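Muvari maternity jeans, worth it?

kiss_akos
Posted Apr 21, 2014
Has anyone here bought the Muvari over-bump jeans for a wife or for themselves? $98 for something she'll wear until August seems steep. The page says the panel "grows with you." Every panel does that, it's elastic.
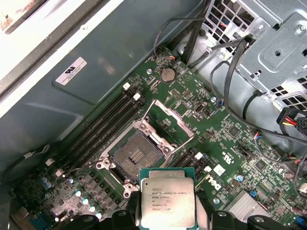 She's usually a 6 and between sizes now. Their chart says buy your normal size, and I don't believe it.

dudgate_mom
I had two pairs and wore them to death. Buy your normal size. The chart is fine.

Botond Jakab
Chart is not fine. My wife went by it and the thighs were so tight she sent them back, minus a $15 return fee. Hemisel cut theirs with more room.

dudgate_mom
Hemisel bag at the knee by lunchtime. And 216 five-star reviews, all posted the same summer? Please.

Botond Jakab
Didn't say I trusted the reviews. I said they fit.

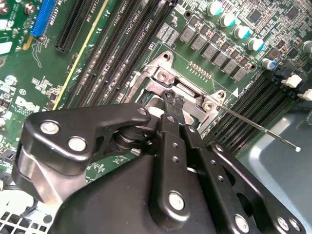
Back to the panel, since that was the question. Look for one sewn to the denim with a flat seam, not the kind folded over into a thick ridge. Anything hard at the waist is going to dig in when she sits, and I'd skip decorative rivets or metal studs there too. Silver bolt heads look right on black machinery, less so on a hip pocket.

taheri_t
Any pair over $100 had better fit afterward too, and I've yet to see one that did. Try secondhand.

kiss_akos
She'd rather have new. Might order both and eat the return fee.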